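Painting a Small Room Without Losing Your Weekend

I love painting rooms. I know plenty of people who would pick a dental cleaning over a day with a roller, but give me a bare wall, a fresh roller sleeve and the radio on and I'm happy! After doing our hallway, both bathrooms and the little office over the garage on Sepúlveda, I have a pile of habits that make the job go faster, so here they are in no special order.

Wash the walls first, even if they look clean. A bucket of warm water with a small squirt of dish soap and a big sponge will do it. Go over them again with plain water and let them dry overnight. Kitchens need this twice, and the patch above the stove might need three goes.

Take off the switch plates. It's two screws each! Tape the screws to the back of the plate and drop everything in a sandwich bag on the windowsill. Turn the power to that room off at the breaker before you start, and leave it off while you cut in around the boxes.

Fill nail holes with lightweight spackle and a flexible putty knife. Press it in, scrape it flush, let it dry, then run your fingertips over it with your eyes closed. You'll feel a bump long before you see one. Sand with 120 grit and wipe off the dust with a barely damp rag.

Box your paint. If the job takes more than one gallon, pour all the cans into one big bucket and stir them together, so a slight color difference between cans doesn't show up halfway along your longest wall. I keep a five-gallon bucket with a lid just for this (the lid matters more than you'd think if you have a cat).

Wrap your wet roller in plastic between coats. A bread bag is perfect. Squeeze the air out, twist the end, and it'll be fine for a few hours, or overnight in the fridge. Same goes for brushes.

Cut in one wall at a time and roll it while the edges are still wet. I used to cut in the whole room first because it felt efficient, and I got a picture-frame effect on every wall. Now I cut in, roll, move the ladder, and have a sip of coffee. Much better!

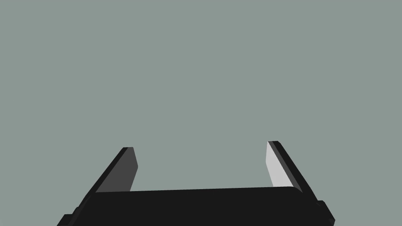

Color is the part I could talk about all day. Buy a sample pot, paint two coats on a big piece of poster board, and move it from wall to wall in the morning, at noon and with the lamps on. Those tiny paper chips are hopeless for this. I'm all in on muted grey-greens right now, that soft sage-to-slate color, and I think it looks terrific next to anything near-black, like iron curtain rods or dark picture frames. If you're nervous, try it in a powder room first. You can always paint over it in an afternoon.

Pull the tape while the last coat is still a little soft, slowly, back over itself at an angle. If it has already dried hard, run a sharp utility knife lightly along the edge first so you don't tear off a strip of your new paint.

Save some leftover paint in a small glass jar, filled nearly to the top and labeled with the color, the sheen and the room. We painted the office in August and I've been back to that jar for scuffs almost 14 times. A little foam brush and a light dab is all it takes.

Next up is the laundry room ceiling, and I've already bought the extension pole!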